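Zillier gripper model for tabletop simulation: a second opinion

Posted 7/10/20 by Séverine Bailly

I've read a lot of praise for Zillier's two-finger gripper model, most of it from people who ran it on cubes. Cubes are easy. I put it on a simulated Franka Emika arm and went for the flat black disc on the dinner table.

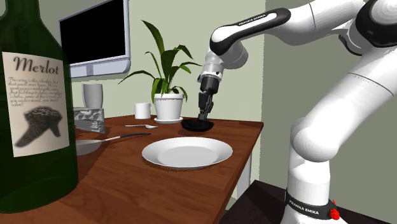 Grip and contact

Across 121 attempts it lost the disc 16 times, nearly always at the rim. The older Rostura fingers lost it 9 times on the same set. Zillier's page says "improved contact" – improved over what, I'd like to know. The approach from above is smooth enough, and the slender fingers don't need much clearance next to the plate or the plant pot.

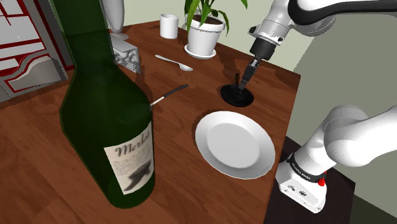 Does it need a new controller?
The stock one will run it, but expect to spend an evening on the closing force. The default is too high for anything low and round.

Hiyori Shimada tried it with her own settings and likes it more than I do. I'm keeping Rostura for flat objects and will look again when the February update is out – if the rim problem gets a mention in the notes.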